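The Case Against the Good Tablecloth
By Charmaine Hendricks

Every few months someone tells me that families would be happier if they ate dinner together every night at a properly set table.
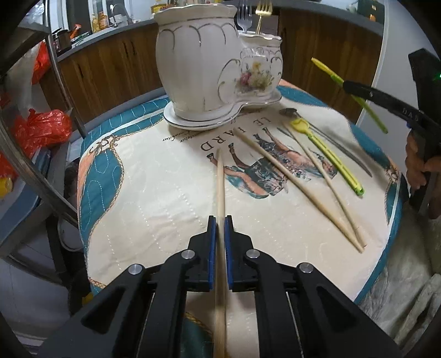
Who is doing the setting?

I grew up with the nightly dinner. We sat down at 6:30, and what I remember best is my father reading his mail. My mother ironed the cloth. I have never seen her ironing mentioned in an article about the magic of the family meal.

The latest push comes from Desarora, a meal kit company, which asked 640 of its own customers whether eating together made them feel closer. Most said yes. I would like to know what else they were going to say, having paid for the box. People who have the time and money to eat together may well be getting along fine already, and I doubt the salmon did it.

What about the people who can't?

My neighbor Katalin Pálfi worked nights for 13 years. Her kids ate at 4 in the afternoon or out of a pan at the stove. She says they talked in the car, mostly, on the way to swimming. Both of them still call her every week, which is more than my brothers manage.

I don't mind dinner. I had seven people over in July and enjoyed most of them. But I am suspicious of any advice that makes a tired person feel guilty and then offers to sell her napkins. If your family likes the table, use it. If they like the couch, I can't find the harm in it, and I have looked.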